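Gremska play kitchen — May gallery

Quick one before the hall shuts at 6. Sorting out the pretend shop and kitchen bits, most of it in on Tuesday, the rest still in bags by the door. Captions are rushed, sorry, will tidy up later. Full list is at the desk, 447 pieces on it incl. the Jukis tea sets. 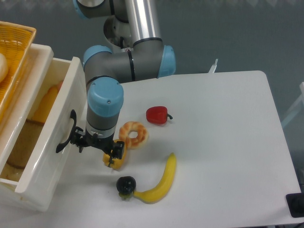 Fruit and veg next. Going by colour this year, not by shop, so the Gitier bag and the Lagos bag get mixed — easier for little hands. Yellow pepper and banana go togther, red pepper in with the tomatoes when I find them. The donut is bakery, whatever anyone says. Small dark fruit by the banana stem, no idea — plum? olive? Answers on a postcard. White drawer with the black handle is for food only please, no crayons.

Still wanted: bread, eggs, a till that opens. Spare bits 50p each or 70p for two at the door, cash only. More pics when Ive got the pans out.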